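The Soup Night of Pleltberg

By Nabila Benkirane

Tuesday, March 25, 2025

When I moved to Pleltberg, I did not know one person on my street. I knew the bus driver by his face, and I knew the dog of the people upstairs, because it barked at me every morning. That was all. Then in January a paper appeared on the door of the old pharmacy in our building. It said: "Soup, seven o'clock, bring a bowl."

I am shy in a new language, so I walked past that door for two weeks before I went in. Inside there was one long table, a lot of steam, and people who talked all at the same time. A woman gave me a ladle before she asked my name.

The evening is called Frei, after the family who had the pharmacy. The sign is still on the wall and it seemed easier to keep it. Every Thursday a different household cooks. The rule is that the soup must cost no more than 50 dollars for everybody, and the cook chooses the rest. I have eaten barley soup with smoked fish, a green soup of nettles, and a chicken broth so clear that I could read the pattern in my bowl.

On the best nights there are noodles. The Lam household on the third floor makes them by hand, and the preparation starts in the morning. Flour, water, a little salt, then the dough must sleep under a towel. I asked if I could help, and I was allowed to pull. My noodles came out as thick as a shoelace in one place and broke in another. They went in the pot with the others, and at the table my neighbor found one and held it up for everyone to see.

Eating in this way has changed how I hear the building. Before, steps on the stairs were only noise. Now I know that the slow steps belong to the man who makes lentils too spicy, and the fast ones to the student who washes all the bowls and sings badly while she does it.

There are difficulties also. The gas bill for the winter was 898 dollars, and we argued over it for one whole evening -- the soup got cold, which had not happened before. Some people wanted a fixed price at the door. Others said that a price would keep away exactly those who need a warm meal. In the end we put a tin with a lid near the coats, and you put in what you can. So far the tin has paid the gas.

Last Thursday we were 31 at the table, our highest number. Chairs came down from every floor, and two children sat on a suitcase. It is my turn to cook next. I will make harira, the soup of my grandmother, with tomatoes, chickpeas and a lot of celery. She never wrote down the recipe, so I have called my aunt three times already, and each time she gave me a different amount of flour.
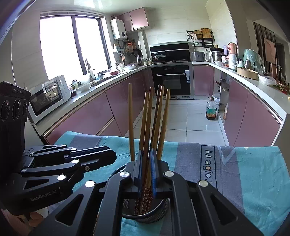 Wooden chopsticks in a round wire-mesh holder.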